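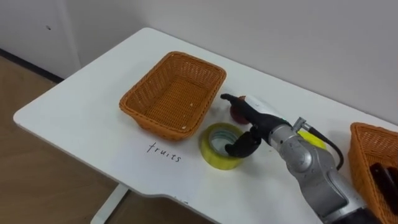 The sorting table on Thursday evening, with the basket for fruits and the tape.

I have written before that my arm project has a new home, and some of you asked for news. Since June the arm lives in the shared workshop at Vorness, in the small room behind the laser cutter. My apartment was too small for it, and my neighbor below was too polite to say how much she could hear the motors.

The task is easy to explain. There are things on a white table, and each thing must go to its correct basket. Fruits go in one basket and everything else goes in the other. A child of two years can do it. I have worked on it for nine weeks.

For the software I use a small program that I named Bundley. It has three parts: it looks at the table, it chooses one object, and it sends the arm to the object with a plan for the fingers. The looking part is the best of the three. I trained it with 2,478 pictures which I took myself, many of them very boring, and it almost never mistakes a fruit for a tool now. Hülya Yaman helped me to clean the labels over two weekends, and I still owe her a dinner.

The choosing part I changed last month. Before, it always took the object with the highest confidence, and the arm traveled over the whole table for every pick. Now it takes the nearest one to the gripper, if the confidence is good enough. The movement became much calmer and I can stand beside it without holding the stop button so hard.

The fingers are my real problem, and the worst object is the roll of packing tape. With a round fruit the gripper can come from many directions and close, and the shape forgives small mistakes. A roll of tape lying flat is low and wide. If I send both fingers around the outside, the opening must be nearly at its maximum, and then an error of a few millimeters means that one finger lands on top of the roll and pushes it. So I wrote a second kind of grasp, where one finger goes to the inner rim of the core and the other one stays outside. Then the gripper must close only on the thickness of the ring, and this is comfortable for it.

The code for this grasp is not beautiful. I look for a dark or light circle inside a bigger circle, take the edge nearest to the wrist, and turn the hand until the fingers are across the ring. Clear tape makes it harder, as the outer edge is not always found where it really is. Booker Quintanilla, who knows much more about grippers than I do, told me to stop trusting the outer edge and to measure only from the core. I changed this on Thursday before I began. The log of that evening has 563 attempts in total from all my sessions with the tape, and I will not publish the success rate until I have enough attempts with the new version.

Some smaller things which I learned and which maybe save you time:

I write on the table with a marker. The word "fruits" in front of the basket is for me, because two times I put the baskets back in the wrong order and then searched for a bug for an hour. The program does not read it. My handwriting goes downhill, I know.

The cable at the wrist needs a big loop. My first loop was short and tidy, and it pulled at the connector each time the hand turned to the left. I made it longer and ugly, and I have had no lost connection from that day.

Put the things farther from the front edge than you think. When the tape is near the edge, the arm has to fold itself, and the planner finds strange solutions with the elbow. I have now a rule in the code that refuses the last few centimeters, but for the tests I switch it off, so that I see what the arm does there.

Next I want to let it work through a full table without me touching anything between the picks. Marama Doolan has offered to bring difficult objects from her kitchen. I asked for no eggs. If somebody has experience with detecting clear tape on a white surface, please write to me in the comments, also if your method is only a trick with the lamp. I have tried two lamps already and I prefer the room light.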